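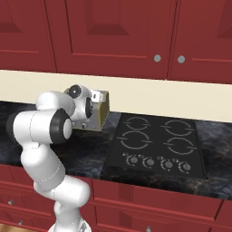 I've changed my mind about simulated kitchens, and I want to make the case for them before everybody at Estow goes back to arguing about finger pads.

For a long time I thought sim was where you went to feel good about a bad gripper. Then last month I ran our two candidates, the Rakgate with its short two-finger hand and the wider Halliday, through 1,000 simulated grasps each, all on boxy stuff sitting on a counter. It took one Wednesday night while I slept. On the real bench I'd managed 180 tries in a week, and my back hurt.

The Halliday won on paper, and I'd have bought it. But when I went through the failures, 42 of them came from the same thing -- the wide hand bumping the wall behind the counter before the fingers could close. Short fingers drop more boxes out in the open, sure. Near a wall, I'd take them every time!

So here's my gripe. We keep comparing grippers by one big success number, and it's a lousy way to shop. I want to know where the misses happen. The folks at Fasoncombe post theirs sorted by spot on the counter, and I got more out of that one table than from any spec sheet I've read.

Friction in sim is still a mess, by the way. I wouldn't trust it on anything squishy, and I'm keeping the bench.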